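Folding paper with the fern cloth on the table

I bought the fern cloth in September, from the end-of-roll bin in a fabric shop in Nalport. It is white, with grey ferns and orange dots, and I only wanted something to cover a surface that had got too scratched to look at. I didn't think about what it would be like to work on. A few months on, I have opinions about it.

The first thing is that white cloth is good for finding things. Anything I drop shows up. On the old bare top I lost pins, pencil leads and once a whole eraser for a fortnight. The second thing is that orange dots are bad for finding orange things, and most of what I have been folding lately is orange.

I should explain the orange. Dagim Lemma was clearing out the stock cupboard at Clivmont, where he teaches the after-school craft group, and he gave me a pack of 100 sheets that the children wouldn't use. They wanted blue. The paper is a bit heavier than I would choose and it doesn't like being folded more than three or four times in the same place, but it was free and there was a lot of it. I decided to use it for bunting, table markers and anything else that only needs a fold or two.

The triangle is the easiest thing to start with. Square sheet, corner to corner, press along the fold from the middle outwards. If you press from one end to the other the paper creeps and the far corner ends up a couple of millimetres out, and then every fold after that is wrong as well. I knew this and still did it on the first 11, because I was listening to the radio. They went in the scrap tray and I have been using them for shopping lists.
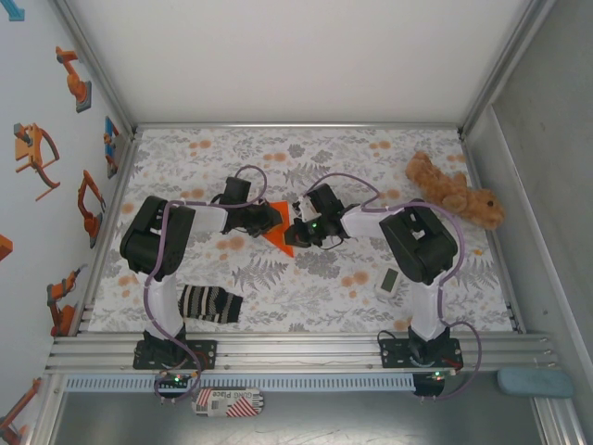 I also have a rule about clearing up before I start, and I keep it about half the time. The things that collect on a work surface in my house are always the same sort of things. There is usually a sock, because the clean washing gets carried through and something falls off the pile. There is usually a soft toy. There is an eraser, even when I am working in pen. I used to put everything back in its proper place before folding anything, and by the time I had done that it was time to make tea.

What I do now is push it all outwards and keep the middle clear. A sheet of paper doesn't need much room. If I can get both forearms down and turn the sheet round once without touching anything, that is enough. The sock can wait. I do the tidying at the end, when my hands are tired of creasing and picking things up feels like a rest.

Cloth is not the best thing to fold on, I will admit that. A hard surface gives a sharper line because there is nothing under the paper to give way. On the cloth, the crease comes out soft the first time and you have to go over it again. I tried putting a chopping board on top and it did help, but it slid about, and I found I was holding the board with one hand and folding with the other. I went back to the cloth. For the sharper folds I lift the paper up and pinch along the line between finger and thumb, which works well enough with heavy paper.

Abenezer Abdella, who has made far more of these than I have, uses the back of a spoon. I have tried a spoon. It leaves a shine on the orange paper that you can see when the light comes from the side, so I stopped. He says this is because I press too hard. He may be right.

The upright pieces took me longer to get right than the triangles. They are meant to stand on a table with a name or a number on them, and all they need is one fold going up the sheet so that it stands like a half-open book. The mistake I kept making was folding exactly down the middle and creasing it flat. A sheet that has been creased flat wants to go flat again, and it either closes up or falls on its face. It is better to make one side wider than the other and to keep the crease shallow. The narrow side then acts as a sort of leg, and the wide side is where you write.

The other trouble is curl. This paper came wrapped in a roll inside the pack, and the corners remember it. I have had the sheets under two heavy books for a while and they are better, though not flat. I tried bending the corners back the other way by hand and that only gave me corners that curled in both directions. If you have time, leave it under the books. If you don't, fold so that the curl goes away from the reader.

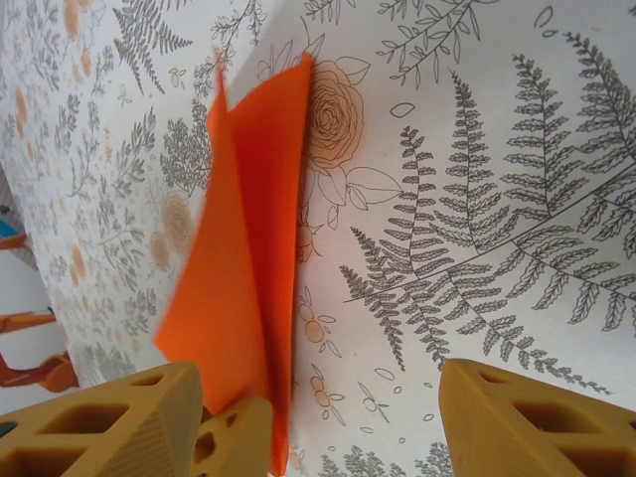
Orange sheet upright, wide side to the left, with the top still curling a little.

As for what all this is going to be used for, Ambaye is the name of the supper club that meets in the hall behind the library, and they asked for table markers and a string of bunting for the long wall. I said yes before asking how long the wall was. The bunting will need more triangles than I have made so far, and it will all have to go up on thin cord, because tape won't stick to that paint.

I worked out that I can get everything from the one pack if I don't spoil many more. If I do, I will have to buy some, and the nearest match I have found is sold by Fivska and is a slightly redder orange. Mixed in along a wall I don't think it would show. On a table it would.

The markers still need numbers writing on them. My handwriting is poor, so I am going to try a stencil, and I will do the writing before the folding this time. Writing on a sheet that already has a crease in it is awkward and the pen jumps when it gets to the line.

The fern cloth needs a wash too. It has pencil on it near the front edge, and I will see whether that comes out at a low temperature before I try anything stronger.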